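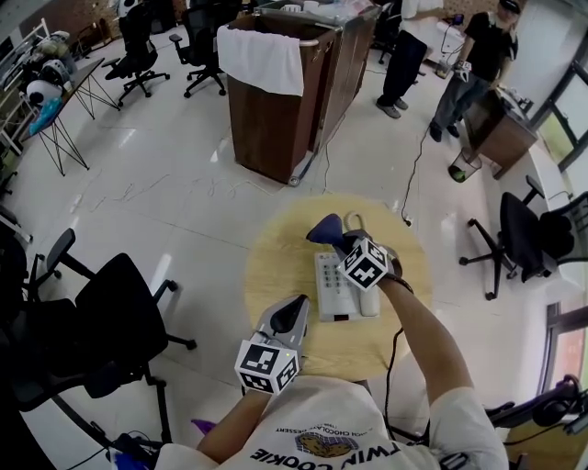

Reading time: 2 minutes

How to Clean and Reset a Shared Desk Telephone

A corded telephone in a meeting room passes through many hands and is seldom cleaned. This page sets out the procedure used at the Wosine offices for landline telephones placed on shared tables. It applies to plain corded models. Conference units with a separate microphone are covered by the Morkora equipment guide.

What you will need

Two soft, lint-free cloths
Isopropyl wipes or a mild cleaner approved for plastics
A dry cotton swab
The extension list for your floor

Before you begin

Confirm that no call is in progress and that the room is free for at least 8 minutes. Move cups, papers and personal items away from the telephone. Push chairs back far enough to reach the telephone from more than one side, which matters most at a round table.

Unplug the line cord from the wall socket. If the telephone has a separate power supply, unplug that as well. Do not pull on the cord itself; hold the plug and press the clip.

Procedure

1. Lift the handset and lay it on a clean cloth.

2. Wipe the earpiece and mouthpiece with a fresh wipe. Do not spray any liquid on the handset, as it may enter the small openings.

3. Wipe the grip along its full length and turn it over to clean the back.

4. Clean the keypad with light strokes. Use the dry swab between the keys.

5. Wipe the cradle, including the hook switch. Press the switch several times and check that it springs back freely.

6. Unplug the coiled cord from the handset and let it hang until the twists run out. A white cord shows dirt quickly and should be wiped from one end to the other with a folded cloth.

7. Let all parts stand for 60 seconds, then reconnect the coiled cord and the line cord.

8. Return the handset to its cradle. It should sit flat, with no part of the cord caught beneath it.

Checking the line

Lift the handset and listen for a dial tone. Call extension 128, the test line at the Brasilberg building, and wait for the recorded reply. If there is no tone, check both ends of each cord before reporting a fault to the Mathias service desk.

Frequency

Telephones on shared tables are cleaned once a week. Those in private offices are cleaned monthly.

Last reviewed: 2021-04-09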